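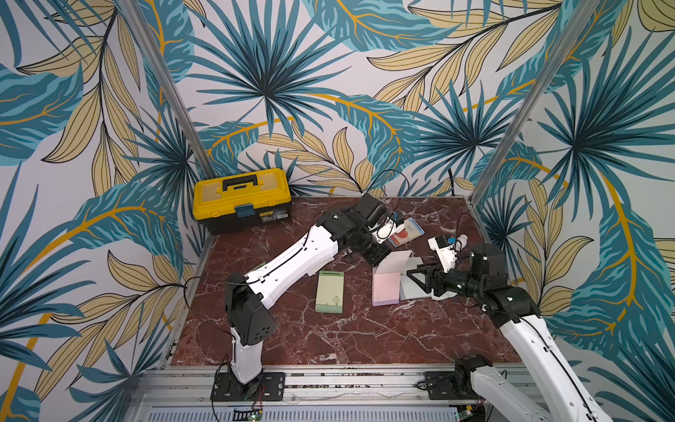

Maintained by Cuiping Shi and Ohemaa Sulemana, Urnside Robotics Club. Last edited in November.

Nemelcombe two-arm tabletop set, README

This folder holds the recordings our club made for the student project on box handling. Both arms work on the same marble top, with the leaf print on the three walls. Please read this file before you open the data, it is short.

Contents
337 episodes, of which 15 are kept apart in the folder "check". Do not train with these 15. One episode is one attempt, also when the attempt failed.

Objects
Small flat boxes in green, pink and light grey, and a book with a red apple on the cover. The yellow and black toolbox at the back left is not a task object, and the arms should not touch it. If they touch it, the episode has the label "contact".

Labels
Each episode has one line in labels.csv: task name, the arm which moved first, result, and the initials of the operator. The colour names are written in the Canadian way ("grey"), so please search for this spelling.

Known problems
Episode 1747 has a wrong number. It should be 174, but the report of Adeel Sial already refers to it, so we left it.
In 2 episodes the left arm has no gripper values. We did not repair them.
The leaf pattern has similar colours to some boxes, and our first colour filter was confused by it.

Use
Free for school and club work. For other use please write to Jayanthi Achari, who also keeps the calibration files.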